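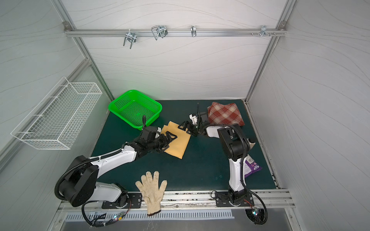 Can you still see a documentary on a big screen if you live two hours from a city?
Mostly at festivals, and mostly in the fall. The rest of the year you wait for streaming, and plenty of the smaller films never get there.

I drove to Bosholm in September for the documentary weekend, which I have now done four years running. The pass went up to 93 dollars this time. For that you get every screening in both rooms, the big one with 254 seats and the old council chamber, where they put out folding chairs and hang a sheet of blackout cloth over the windows. I saw nine films and slept through part of a tenth.

The one I keep thinking about is Salian, directed by Teodora Vidmar. It follows a salt works in its last year of operation. There is no narration and hardly any music. For the first half hour I wasn't sure I liked it. Then there's a long scene in the break room where two of the workers argue about how to divide up the lockers, and after that I was in.

Vidmar did a Q&A afterward. She said she shot 400 hours and that the first cut ran over five. A man in front of me asked why she never explained what the company did with the land. She said she didn't know when she finished editing, and she still doesn't. I liked that answer. He didn't seem to.

Nivine was the crowd favorite and won the audience award. It's a portrait of a singer who quit at the height of her career and went to teach grade school. The old concert footage is great. The interviews go on too long, and there are three separate endings - I started looking for my coat at the first one. Still, I'd recommend it to anyone who usually says they don't like documentaries.

I skipped the shorts program. I always say I'll go and then it's at nine in the morning.
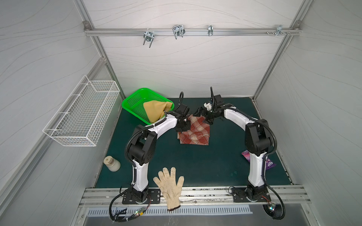 Where to watch these now

Salian is on Cideck as of last week, rental only. The subtitles are small, so use a real TV if you have one. I watched it again on my laptop and lost a lot of the locker argument.

Nivine doesn't have a streaming date that I can find. The festival newsletter says it will play a few theaters in the spring. If it comes anywhere near here I'll post the dates.

Next year

The festival sold 700 passes this year, and they're talking about adding a third room. I'm of two minds about it. More films would be nice, but the schedule already has you running across the parking lot between screenings, and the sandwich place closes at two. I'd settle for a longer lunch break.

I'll probably buy the pass again anyway. They go on sale in the spring, and the motel by the highway fills up before the passes do, so book the room first.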